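The Bellows Log

The organ at Zelier Chapel had two manuals and 492 pipes. Its maintenance log was a green ledger kept in the bench, under the hymnals. The previous organist had filled it through page 384 and then moved to the coast, and I took over on the next page.

I set down the condition of the instrument as found. Pitch was flat by a small amount across the whole Great division. The Swell box shutters closed to within an inch and stopped. Wind pressure was low, and it sagged when more than four stops were drawn. One note, the G above middle C on the Principal, sounded for as long as the blower was running, whether or not anyone pressed the key. This is called a cipher. The usual causes are dirt under the pallet, a swollen guide, or a weak spring.

The congregation had adjusted to the cipher. The hymns had been moved, over several years, into keys that contained a G. The previous organist had recorded each change without comment. "Advent hymn, was A flat, now G." "Doxology, was F sharp, now C." The choir had been told to take its starting note from the organ before the organ had been played.

I removed the lower panel and inspected the pallet. It was clean. I replaced the spring with one from the stock supplied by Brikeck, who built the chest, and tested it. The note continued. I pulled the pipe and plugged the hole with a cork. The note stopped. I wrote this down as a temporary repair, with the pipe number, and stored the pipe on the shelf behind the case, wrapped in a towel.

The service that week ran for an hour and ten minutes. In the silence before the opening prayer, the congregation did not settle. People turned pages. A child asked in a normal voice when it was going to start. The pastor waited at the lectern for longer than the order of worship allowed, then began, and pitched his speaking voice differently than before. I had not known that he was using the note. The choir came in on three different pitches and agreed on one by the second line.

Afterward I was asked by several people what had been changed. I said that a fault had been isolated. They thanked me. One of them asked if it could be put back for the funeral on the first Saturday of the month, and then corrected herself and said whenever the funeral was.

I should strike "Saturday" from that entry. The ledger has no column for days, and she may have said something else.

I spent the following evening on the wind system. The leather on the main reservoir had split along 13 inches of the back fold, where it could not be seen without a mirror. I patched it with sheepskin and hot glue, weighted it, and left it overnight. In the morning the pressure was correct and stayed correct with every stop drawn. With the pressure correct, the tuning came up most of the way by itself. The shutters were a matter of one bent rod.

That left the pipe. I took it out of the towel and sounded it by mouth. It was a good pipe, plain metal, with an old repair at the foot. Under the repair someone had scratched the word Nornesico and a date too worn to read. I checked the word against the stop list and the builder's drawings and did not find it. It may be a place. It may be the name of whoever made the repair.

For the funeral I removed the cork and returned the pipe to its hole. I started the blower twenty minutes early, as the old log specified. The note came up with the wind, in tune for the first time in my experience of it, and held. The family came in under it and sat down. The pastor found his pitch. When the first hymn began, in G, the cipher could not be heard as a separate sound.

I wrote the entry that night. Under "Fault" I put the pipe number. Under "Cause" I put "not found." Under "Action" I had to consider what to put, because the column is narrow and the previous organist had always used a single word there. I looked back through several years of his entries for that pipe. He had written the same word each time, in the same small capitals.

I wrote "Retained," closed the ledger, and put the cork in the drawer with the spare springs. I shut off the blower. The note went on for the few seconds it took the reservoir to empty, dropping a little at the end, and then I locked the case and went out by the side door. 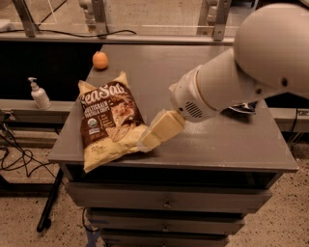

The log was next opened in March, when the El Ouafi piano firm sent a bill for regluing a bench leg. I entered the amount on the inside cover, where such things go, and tested the G on my way out.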